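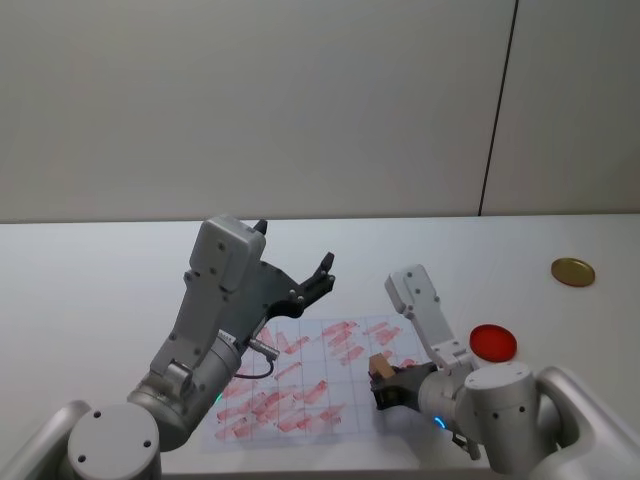
Both arms at the table, the wooden block in the right gripper and the marked grid sheet between them.

Lists > Iment Manipulation > Methods > Re: Scoring contact tasks from the paper

On the Quintero thread, a list member wrote:

> We tried your grid sheet scoring for our marking task and got numbers
> that moved a lot from sheet to sheet. Do you score every cell, or only
> the ones the policy was asked to hit? And do both arms run in the same
> episode, or do you freeze one?

We score every cell. A mark in a cell that wasn't requested counts against the run the same as a missed one. When we only scored the requested cells, a policy that smeared red over half the page looked fine.
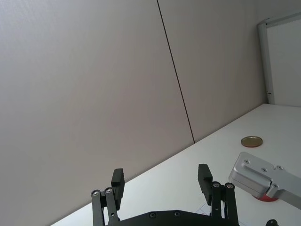 Both arms are live in every episode. The policy gets the head view and the wrist views, and we don't mask the idle arm. Freezing it raised the score a little in August, but the policy then did badly whenever the idle arm started from a new pose, so we went back.

The current set is 361 episodes. We trained on the first 140 alone and then on all of them, same settings. With the small set the strokes drifted toward the middle of the page. With the full set over 80 percent of the requested cells were marked, and stray marks dropped too, though less than I hoped.

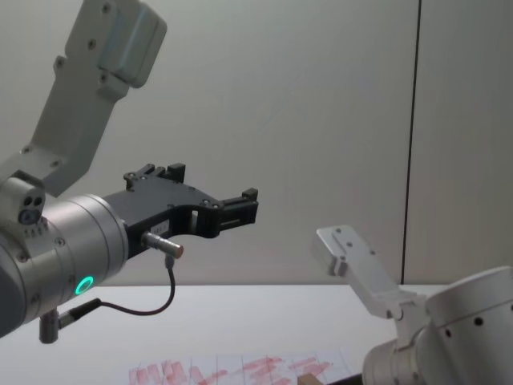
As for your sheet to sheet spread, check whether you reuse paper. Once a page is crowded, old strokes hide new ones and the scorer can't separate them. We subtract a scan taken before the run. It helps until the page is nearly full, and after that I'd throw the run out.

Stroke length is still a weak point. The scorer assigns each stroke to the cell holding its center, so a long diagonal one gets full credit even if it crosses a line. 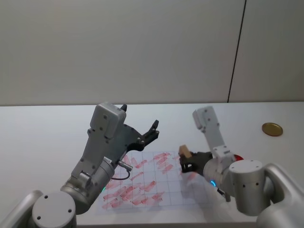
The Brurnerard people use overlap area instead. I haven't compared the 2 methods on the same scans yet. If you send me a few of yours I can run both.

Recent in Methods
Avutgate: wrist view dropout, first results
Re: How many demos before you retrain?
Quintero scorer, threshold settings
Head camera offset after remounting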